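Speaker notes – "Hanging Up Shirts the Hard Way"
Tovwood shared workshop, open evening, 16/10/2021

Slide 1. Wait for the chairs to stop scraping. Say hello. Mention the fire exit, then the biscuits, in that order.

Slide 2. Explain Fliven. Fliven is our name for the laundry job: take a garment on its hanger, get the hook over a rail, let go, back away. A child can do it, and will for a dollar. We have spent 328 hours on it. Pause here, someone usually laughs.

Slide 3. What we built ourselves and what we didn't. The task code is ours, and so is the grip planner, which we call Pireven after a night when all the good names were taken. The arms came finished, thank goodness. I once built my own elbow joint and it still lives in a drawer, facing down.

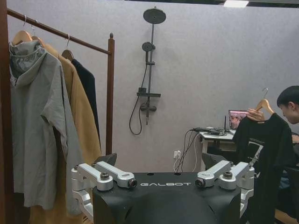
Slide 4. Hooks are the real problem. A hanger hook is a thin bit of wire that wants to swing, and the arm has to bring it in over the rail and then down, with the garment dragging on it the whole time. Point at the silver hook on the dark navy garment and ask the room how much of it they can make out from their seats. Then point at the black T-shirt being held up on the right, in front of the shoulder joint, and ask what happens to your view of an arm when there is laundry in the way. Take two answers, no more. Last time this went on until the projector went to sleep.

Slide 5. Numbers. 62 tries in the last round of testing. Do not read the whole table out. Say that long coats are worse than shirts and move on – the table is in the handout for people who like tables.

Slide 6. Menon, the next version. Slower approach, softer release, and a stop button I can reach without standing up. Planned for November. Do not promise November.

Questions. If asked whether it folds: no. If asked when it will fold: drink some water.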